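Section 4: Setting up the cup station (and sharing it with people)

If you've followed the earlier sections, your Hilik arm is bolted down, it has power, and it has stopped beeping at you. Well done! The beeping was the bit I hated most when we put ours in at Rukthorpe. This section covers the part I get asked about more than any other, which is getting the arm to pick up paper cups without squashing them, and working out who does what once it can.

I've written it for the person who'll be looking after the station day to day. You don't need to be an engineer. I ran the drinks counter for years before I ever touched the handheld controller, and I still think of the whole thing as a counter with an awkward new colleague on it.

Before you start

You'll want the handheld controller, a dry lint-free cloth, a soft brush, a roll of masking tape and a sleeve of the cups you'll really be using. Please don't practise with a different cup. Ours have a ridged wrap, and the arm grips those quite differently from the smooth ones we tried first (we got through a whole sleeve finding that out).

CAUTION: Switch the arm to Hold and wait for the steady amber light before your hands go anywhere near the fingers. If the light is flashing, the arm can still move.

4.1 Clean and check the fingers

1. With the arm on Hold, run the jog wheel back until the fingers are fully open.
2. Brush the inside faces of both fingers. The crosshatched pattern is there for grip and it does collect dust.
3. Wipe the outer edges with the dry cloth. No sprays, no wet wipes.
4. Look along both tips. Small pale scuffs on the edges are normal wear and you can leave them alone. A chip you can feel with a fingernail means a new pair.
5. Write the check in the station log with your initials and the time.

Note: the log asks for a cycle count as well. We change fingers every 3,000 cycles whether they look tired or not.

4.2 Teach the approach

Now for the fun part. You're going to show the arm where to come in, and the trick is to start lower and further back than feels natural. Most people want to swoop down from above like a fairground grabber, and then they catch the rim.

1. Stand one cup on the table, well ahead of the fingers, with clear table in between.
2. Set the controller to Slow. Slow really is slow, so get yourself a tea.
3. Lower the arm until the fingers are just clear of the surface.
4. Line up the gap between the tips with the cup. Do this on the wrist view, not by peering over the top.
5. Press Mark. This is your approach point.
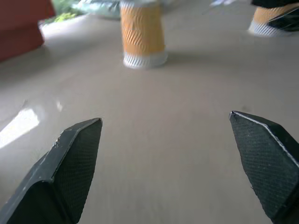 Page last changed: March, by Phyllis Bramwell

With a cup straight ahead and bare table between the fingers, you've got room to nudge left or right before you commit. It's fine for a second cup to be standing further over to the right, so long as you can tell which one you're aiming for. If the cup on your screen looks soft round the edges, wait a moment and check again before you press anything.

6. Jog forward until the cup sits between the fingers, then press Mark again.
7. Close the fingers a little at a time. Stop as soon as the cup comes with you when you lift. Squeezing harder doesn't help and you'll buckle the wrap.
8. Lift, put the cup back down, open, and reverse out the way you came.
9. Repeat until you get 12 clean lifts in a row. If you fumble number 11, you start again, I'm afraid.

Note: shiny tables can throw a bright patch of glare into the wrist view. We turned ours a little away from the window and that did it. A strip of masking tape on the surface also gives your eye something to line up with - just peel it off before service.

CAUTION: If two arms share the table, only teach one at a time. Put the other on Hold and park it before you begin.

4.3 Agree who does what

I'd ask you not to skip this one, even though there's no button to press. When our station went live the arm took over setting out and clearing the cups, which is 800 lifts on a busy day. That's a lot of reaching, and my shoulder doesn't miss it. But it also left people standing about wondering if they were still needed, and I should have talked to them sooner than I did.

So before your first live shift:

1. Sit down with everybody who works the counter and list the jobs the arm will do. Keep it short and plain.
2. List the jobs that stay with people. Ours are filling, lids, anything hot, restocking and talking to customers.
3. Give each shift a named minder. The minder can stop the arm at any time and doesn't have to justify it to anyone.
4. Rotate the minder every 4 hours at most. Watching a machine is more tiring than it sounds!
5. Put teaching time on the rota as proper paid work. It isn't something to squeeze in at the end of a shift.

Our Rengifo branch did all this a fortnight ahead and had a much calmer first week than we did. They also let each person teach the arm one lift of their own, which I've since pinched - people are far less wary of it once they've driven it themselves.

4.4 If something goes wrong

Cup tips over on approach: you're coming in too high. Go back to 4.2, step 3.

Cup slips on the lift: brush the fingers first, then close them one more notch.

Fingers won't open fully: Hold, power off, and look for grit in the channel on the outer side. If they still stick, ring Comska on the number inside the controller lid and leave the arm switched off until they've called you back.

Saving your work is in Section 5, so don't switch the controller off until you've done that.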